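Punurstead School of Early Childhood Studies
Module handbook, Part B: Play and Early Mathematics
Handout 4: Basket and table activities for sorting, placing and returning

Issued to all students on 19 October 2021. Please bring this handout to the seminar and to the practical session that follows it.

1. Purpose of the handout

This handout supports the second lecture on early mathematical language. It deals with the simplest equipment used on the module, namely a basket, a clear table and a small number of solid objects. Students are expected to have read the set pages from the module reader (pages 293 to 300) before the seminar. The reading covers the vocabulary of position and the early naming of solid shapes.

The activities are intended for children in their third and fourth years. They may be adapted for older children who are new to English, and section 6 gives some guidance on this.

2. Equipment and layout

Each pair of students will need one basket with low sides, two cubes of different colours and one ball. The objects should be plain, without letters, faces or patterns. The table should be covered in a single pale colour so that each object stands out clearly against it. Patterned cloths are not suitable, as younger children will often attend to the pattern and lose interest in the objects.

The basket should be wide enough for a child to reach in without moving the objects already there. It should be placed within easy reach of the child, with open table left in front of it. Students should sit beside the child or at the corner of the table, and should avoid leaning over the basket while the child is working.

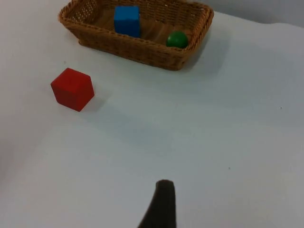
The vocabulary for the first part of the session is "in" and "out". These two words should be used on their own before any others are brought in. A student might say, "The blue cube is in the basket. The green ball is in the basket. The red cube is out of the basket." The statements are short and keep the same order of words, and the only parts that change are the name of the object and its place. Allow a pause after each statement. The child may point, touch or say nothing at all, and each of these should be accepted and noted.

Once "in" and "out" are secure, "next to" and "in front of" may be added. It should be remembered that "in front of" depends on where the speaker is sitting. A child on the opposite side of the table will see matters differently, and an answer that seems wrong may be quite correct from the child's own seat. Where there is doubt, the student should move round to the child's side and look again before writing anything down.

3. Sorting by colour and sorting by shape

A set of two cubes and one ball allows more than one correct answer. A child who puts the cubes together and leaves the ball apart is sorting by shape. A child who treats all the objects as different may be sorting by colour. Neither answer should be corrected. The student should ask, "Which ones go together?" and then, "Can you tell me why?" The second question may be left out with younger children.

Students often wish to add further objects at this stage. The module team asks that this be delayed until the child has handled the first set with confidence. In the March practical, several pairs brought full tubs of mixed bricks, and most of the time allowed was spent picking them up from the floor.

Size should be left for a later session. Where the ball and the cubes differ in size, children may remark on this of their own accord, and the remark should be recorded in the column headed "Other".

4. Moving one object at a time

The second part of the session uses the same objects in new positions. One object is moved, then the next, and the child is asked to say what is different. It is good practice to leave at least one object in the basket, so that the basket keeps its meaning as a place where things belong. An empty basket tends to be picked up, turned over or worn as a hat.

A ball taken out of the basket should be set down gently and released only when it is still. If the table slopes, a folded cloth placed under one end of the covering will correct it. 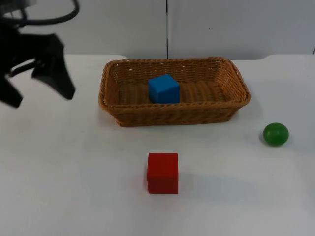
Yufang Shi
Lecturer in Early Mathematics

With only the blue cube in the basket, and the red cube and green ball out on the table, the wording from section 2 can be repeated with one change: "The green ball is out of the basket." Students should listen for whether the child notices that it is the ball that is described differently this time. Some children will repeat the earlier statement from memory. This is useful evidence and should be written down exactly as spoken.

The words "near" and "far" may be tried here, though with care. They are words of comparison, and a child of three may reasonably say that everything on a small table is near. It is better to ask, "Which one is nearer to the basket?" than to ask whether an object is near or far.

5. Returning the objects

Returning the objects is part of the activity and should not be done by the adult. The child is invited to put the objects back in any order, and the student names each one as it goes in. If the child prefers a particular order, it should be followed. Wurnari and Pathirana, the two partner nurseries, both use the phrase "home to the basket" at the end of table play, and students placed there should use the same wording.

Baskets are to be returned to the resources room with their contents complete. Woven rims should be checked for loose ends before and after use, and any damaged basket handed to Ifor Humphreys for repair.

6. Children new to English

The child's home language should be used for the object names wherever a speaker is available. Obaidul Debnath holds the word lists and will supply further languages on request. Position words should be given with a clear gesture, using the same gesture every time.

7. Written task

Students should carry out the activity with one child and submit an observation record together with a commentary. The task carries 40 marks. Children must be identified by initial only. Records are to be handed in at the Dundar Building office, addressed to Pranab Liyanage.

Questions about the practical session should be sent to Ákos Bárány, who also holds the list of pairs. Students who have not yet been placed in a pair should write to him before the seminar.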